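Thirumalai Kaimal has spent most of the winter making two grippers pick up the same small objects, and he has opinions about both of them.

"The Kindo is the polite one," he says, over tea gone cold next to his keyboard. "Two fingers, very tidy, closes as if it's been asked to. The Mino grabs things like somebody late for a train."

Each got 700 attempts in the simulator before either was bolted to the Beketti arm at the far end of the lab. The Kindo dropped 40. He would like it known that the Mino dropped 297, and that he was the one who argued for buying it.

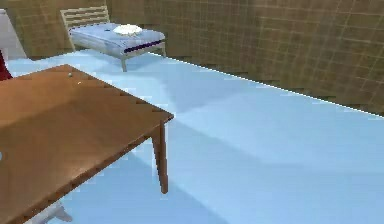 What makes a tiny ball harder to grip than a mug?

There's very little to hold, so a small error in where the fingers close means they miss it or knock it away.

The Mino, he admits, is better with cloth. "Give it a pillowcase and it's a genius. Give it anything round and I go and make more tea."

He has less to say for the controller, a Sveinbjörnsson box with a manual he describes as "mostly weather". It took him until December to find the setting for closing speed — it was listed under lighting.

Next comes a longer run of 3000 attempts, with both grippers slowed down. He expects the Kindo to win again. The Mino's spare fingers are already on order.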